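# Mugs as pen holders: keep or toss?

**rtyagi_desk**

I'm cleaning out my work area and I've got a question that sounds small but has been bugging me. I keep my markers and pens in old coffee mugs. There are 4 of them now, all on the same bench, and between them they take up a good piece of the back edge. My sister says to get a proper drawer tray and be done with it. I like mugs because I can see what I have.

The bench is black, 6 feet long, and it's where I do everything: wrapping packages, fixing lamps, paying bills, labeling jars in the fall. The stuff that lives on it is markers, a tape gun, pliers, two screwdrivers, a box cutter and whatever cable I'm in the middle of using.

What do you all do? Mugs, tray, pegboard, something else?

Renu

---

**maxine_l**

Tray. I went through this last January. Mugs look fine for a week and then they turn into a place where you drop things you don't want to deal with. I emptied one of mine and found a drill bit, hair ties, a dead AA battery and a key to a house I moved out of.

I bought the Vusten drawer insert, the wide one with the sliding dividers. It fits a standard desk drawer with a little room on the side. Markers lie flat, which is supposed to be better for them too. I've had it long enough to say the dividers stay put.

If you don't have a drawer under the bench, they make a version with feet that sits on top.

---

**struan_g**

Disagree with Maxine. A tray in a drawer means opening the drawer every time, and if you're standing at a bench with one hand holding something together, you aren't going to open a drawer. You're going to leave the marker wherever it lands.

One mug, heavy, with a wide mouth. Put it where your writing hand goes on its own. Get rid of the other three. The problem with mugs is having too many of them.

---

**maxine_l**

I open a drawer with my hip. It takes a second.

And a mug on a bench gets knocked over. I've done it with a full one and the markers went behind the radiator.

---

**struan_g**

Then it wasn't heavy enough. Mine is an old diner mug and I've bumped it plenty of times. Put a handful of washers in the bottom if you need to.

---

**eero.e**

Both of you are talking about different benches. If it's a place where you sit, Maxine is right. If it's a place where you stand, Struan is right. Renu, do you sit or stand?

One more thing on markers. The cheap water-based ones don't like being stored tip up. The color sinks and the tip goes pale. Either store them flat or put them in the mug cap down. With permanent markers I haven't seen much difference, but I keep mine flat out of habit.

---

**rtyagi_desk**

I stand for most of it. There's a stool, but it has a box on it.

No drawer. It's a plain top on metal legs. So for a tray I'd be looking at the kind with feet, and that takes up as much space as the mugs do now.

Good to know about cap down. Mine are all cap up. I just tested the whole bunch on the back of an envelope and a lot of them are finished. The two greens are gone, the orange is gone, and the fat black one writes gray. I've thrown out enough that I could lose one mug right away.

---

**antigoni_sf**

I had 300 pens at one point, and I'm not rounding up by much. My father worked in an office supply warehouse and brought them home by the box. So I've tried most of this.

What worked for me was splitting by how often I use a thing. Daily stuff stays on the top. Weekly stuff goes on the wall. Everything else goes in a lidded box on a shelf, and when I haven't opened the box in half a year I give it away. The school near me takes pens if they write.

On the top I keep one red marker, one black marker, one pencil and a pair of scissors. When a marker dies I go to the box for another one. I don't keep the spare next to it.

For the wall I used Fistanico rail, the narrow kind with hooks. It holds pliers and cutters fine. I wouldn't hang a heavy hammer on it.

---

**maxine_l**

The daily/weekly split makes sense. I'd still want the daily stuff in something with sections. Scissors and a pencil in the same cup and you end up grabbing the wrong end.

---

**eero.e**

Put the scissors on the wall, then.

Also, Renu, you mentioned cables. In my experience they eat more bench than pens ever will. A loop of cable lying in a corner takes up a square foot and things get lost in the middle of it. Hook and loop ties, then a hook under the front edge.

---

**rtyagi_desk**

OK, I made a start this afternoon. Three mugs are back in the kitchen, washed (one had a ring of ink in the bottom that isn't coming out, so that one may end up with a plant in it). I'm trying it Struan's way with one mug in the middle of the bench, and the yellow one won because I can find it against a black top without looking for it.

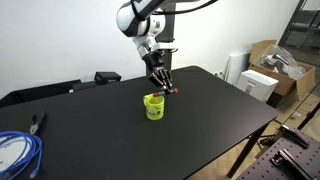
I'm going to give the one-mug setup 3 weeks before I buy anything. The rule I've set is that only things I write with go in it. Pliers are going on the wall when I get a rail, and the blue cable is getting a tie like Eero said. I've got a pack of ties somewhere in the hall closet.

One question for Antigoni. Did you screw the rail into studs or use anchors? The wall behind mine is drywall and I don't trust it.

---

**antigoni_sf**

Studs for one end and an anchor for the other, because the spacing didn't line up. It's held some pliers, two cutters and a small level for years. If you can get both ends into studs, do that. Check before you buy, since the rail comes in two lengths and the longer one is easier to line up.

Yellow is a good choice. Mine is gray and I've set things down on top of it.

---

**struan_g**

Is it heavy? A straight-sided mug is OK as long as it isn't thin. Handle to the left is right if you're right-handed, by the way. It keeps the handle out of the way when you reach across.

I'd move it off the middle though. The middle of the bench is for working. Back right corner, an arm's length away.

---

**rtyagi_desk**

Medium heavy. I'll add washers if it tips. The middle was just for today and I'll try it farther back once I've wiped everything down.

---

**maxine_l**

I still say you'll end up with a tray. But 3 weeks is fair. If you do get one, skip the Vitel. The plastic has a lip along the inside that catches marker clips, and you can't get the dust out of the corners. My neighbor in Rutherford has that one and gave me hers to try, and I gave it back.

---

**eero.e**

I have the Vitel and it's fine. The dust comes out with a damp paintbrush. The lip is a real thing but it only bothers you if you load it from the front.

---

**maxine_l**

Everyone loads it from the front. It's a tray.

---

**rtyagi_desk**

No trays yet, either kind. I found the ties, by the way. They were in the box on the stool.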